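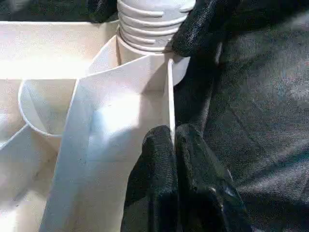 Grippers up close: the Fustlow fingertips at Otville

Otville > Workshop notes > Galleries > Grippers and arms

Search this site Enter keywords Go

Hello again! A few of you have been asking how the new fingertips are getting on, and I've been promising a proper gallery since July, so I'm finally putting it up. It's a short one (I take far more notes than pictures, sorry) but I've written quite a lot round it, as usual.

For anyone new, we've been trying the Fustlow fingertips against the plain smooth ones we had before, on the pair of arms at Otville, with the Pluvamness controller running everything. I also wanted to settle an old argument about cameras, namely how much you gain from having one down at the wrist when you've already got a decent view from up top. So there are really two comparisons going on, fingertips and cameras, and they got tangled up with each other more than I'd planned.

Close work, from the wrist

The picture at the top of the page comes from the wrist camera, and I love how near it gets you. You can see the grain on the fingertips! They've got one either side of that thin wall on the white moulded part, one in the big compartment and one outside it, and there's another dark fingertip up against the ribbed cylinder at the far end.

Thin walls are my favourite thing to test on and my least favourite thing to get right. A nice solid block tells you almost nothing about a gripper, you can be miles out on the force and the angle and it'll still come up with the block. A thin upright wall will tell on you straight away. Squeeze too hard and it bows. Come in at a slant and you're holding it by one corner of the pad, and then it pivots as soon as you try to move, and you go home in a mood.

With the smooth tips I had to close the gripper a good bit harder than I liked before the wall stopped sliding. The Fustlow ones hold at a much gentler setting. I'd put that down to the pebbled surface but I haven't got a smooth pair in the same rubber to compare with, so take it as a hunch. Acheampong (who supplied ours) do sell a smooth version and I've got my eye on it for the next order.

A few odds and ends from my notebook on the fingertips:

- They pick up fluff. Terribly. I wipe them with a damp cloth before every session now and I've stopped pretending I'll remember later.
- Seat them properly before you run anything. I had one sitting slightly proud for a whole morning and blamed the controller for all of it. Apologies to the controller.
- On shiny plastic the grip is lovely. On card I honestly couldn't tell the old tips and the new ones apart.
- They're softer than the old ones, so the gripper's own reading of how far it has closed comes out a touch low on anything stiff. Easy enough to correct for once you've spotted it, infuriating until then.

I did one long run of 100 pinches on each set of tips, same part, same wall, same approach, with the controller doing the moving so I couldn't cheat without meaning to. The Fustlow tips lost the wall 6 times. I'm not going to give you the count for the old ones as I changed the closing force halfway through (yes, I know) and it wouldn't be fair on them, but it was enough to make me put the kettle on and think about my life.

What the wrist camera can't tell you

Close up is brilliant for the last little bit of the approach. You can see where a finger is against an edge, which no amount of squinting from above will give you. But you lose the rest of the world. One arm's wrist camera has no idea what the other arm's elbow is up to, and when you've got both working on one part that matters a great deal. I clunked them together once, very gently, while staring happily at a perfect close-up.

Glare is the other thing. White plastic under bright light goes to pure white in patches, and once a patch has gone there's no edge left in it for anyone to find, me or the software. I tried turning the exposure down and then the black fingers vanished into their own shadows. There's a setting in between that's all right for both and great for neither. I've written it on a bit of tape and stuck it to the desk.

Focus, for those who asked, I left alone. It's fixed on ours and the distance to the fingertips never changes, so as long as the tips are sharp you're in the right place for the bit that counts.

The two arms from above

Next one is the high view, with both arms reaching in towards the white platform, a gripper on each, and the black cables doing what cables do. I do like the look of these arms, all that silver with the black rings - very smart. From up here I can plan the big moves, see who's nearest to what, and stop before anything meets anything else. What I can't do is tell whether a fingertip is inside a wall or on top of it.

Cable routing gets a mention too, as it took up an entire afternoon. I want enough slack for the wrist to turn fully both ways and no more. Leave too little and you feel it as a tug at the end of a turn, which shows up as a small wobble in the gripper and looks exactly like a grip problem. Ask me how many fingertip settings I altered before I found that out. (Don't.)

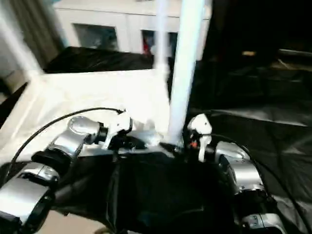 Selorm Akolgo reckons I've got the weighting the wrong way round, and that for two arms the high camera ought to be the main one, with the wrist view brought in only for the final approach and switched away again as soon as the fingers close. It's a fair point, and I had a go at it that way the following week. The big moves were calmer, definitely. I did find I wanted the wrist view for longer than that, though, right through the lift, as that's when a part starts to creep between the pads and you can catch it early. So we've met in the middle, and the wrist view now stays on till the part is clear and settled.

Switching between them is where the Pluvamness controller earns its place. I can have both views up and pick which one drives, and it doesn't hiccup when I swap. The menus are a bit of a maze and I still go the wrong way round them every single time I want to change the closing speed, but once it's set up it stays set up, and I'd rather have that than pretty menus.

Closing speed, while I'm on it! I'd been running everything slow on the grounds that slow is careful. Eleni Babić suggested trying a quicker close with a soft stop at the end, and it's much better. Creeping in slowly gives one finger plenty of time to touch first and shove the part sideways before the other arrives. A brisk close with the brakes on late and they both get there more or less together. I've changed it on both arms and I'm not going back.

What I'd like to try next

Smooth tips in the softer rubber, as I said, so I can find out whether it's the pebbling or the squish that's doing the work. A narrower tip as well, for getting down into small compartments where the present ones are a tight fit. And I'd like to do the long run again with the closing force left well alone from start to finish, like a grown-up.

I might also try a matt lamp cover. It's cheap and it might save me the whole exposure business.

If you've used the Fustlow tips on anything oily I'd be very glad to hear about it. I've kept ours away from oil so far out of pure cowardice.

Comments

Adwoa Tetteh
Oil is fine if you wipe them straight after. Leave it overnight and they go a bit tacky, then they grab fluff even worse than you describe. I keep an old pair just for the mucky jobs.

Esi Yakubu
Did you find the left and right arms needed different closing force? Ours do and I can't work out why, same tips, same age, same everything.

Reply from the author
Yes, slightly! The left one wants a hair more. I swapped the tips across to check and it stayed with the arm, so it isn't them. I've just written a separate setting for each side and got on with it. Let me know if you get to the bottom of yours.

Mitiku Ambaye
Second the matt cover. I used baking parchment for months before buying a proper one, and it did the job as long as I kept it well off the bulb. You get softer edges on the shadows but far less of that blown-out white. Also, please do the smooth tips soon, I've been putting off ordering until somebody else tries them.

Reply from the author
Ha, so I'm the guinea pig. Order's going in this month, I'll post whatever I find.

Esi Yakubu
Checked ours again with the tips swapped like you said. Stays with the arm here too. Separate settings it is, then.

Recent in Galleries
Bench clamps, good and bad
Cable clips for arms that turn a lot
Setting up the Pluvamness controller, the slow way
Old fingertips and how they wore
A parcel from Acheampong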